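2020-04-23, valuation notebook, Onmont unit

Reran the asking price model for the Onmont listing (bakery counter plus rear kitchen, lease assignable). Yesterday's run had the hood and walk-in cooler entered twice, once under fixtures and once under tenant improvements. Removed the second entry. Equipment now totals 187 line items.

Rent is 3,705 per month on the current lease. The landlord's draft renewal has the same base but moves water and trash to the tenant. I left the draft terms out until there is a signed copy.
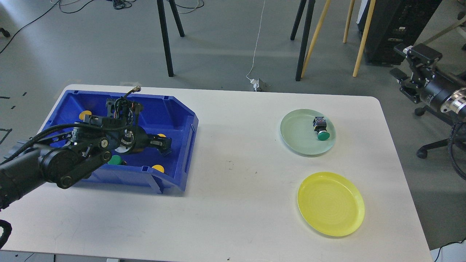 **Naveen Uniyal**
Listings analyst

Floor area: the old flyer says 951 sq ft, the lease exhibit is blank. Used 951 and flagged the cell yellow. Rekha has the tape measurements from her walkthrough; replace when she posts them.

Comparables: dropped Plonetti. That sale included the real estate and the split in the file is a guess. Kept Lūse and Huvunov, both lease assignments with equipment. Huvunov's price includes inventory at cost, so I subtracted it before computing price per square foot.

Open:

- serial numbers for the two deck ovens
- transfer fee, 200 in the lease, blank in the broker summary
- is the grease trap the landlord's or the seller's? Paloma to ask
- lease end date, June in one copy only

Model saved as v4. Do not quote from v3.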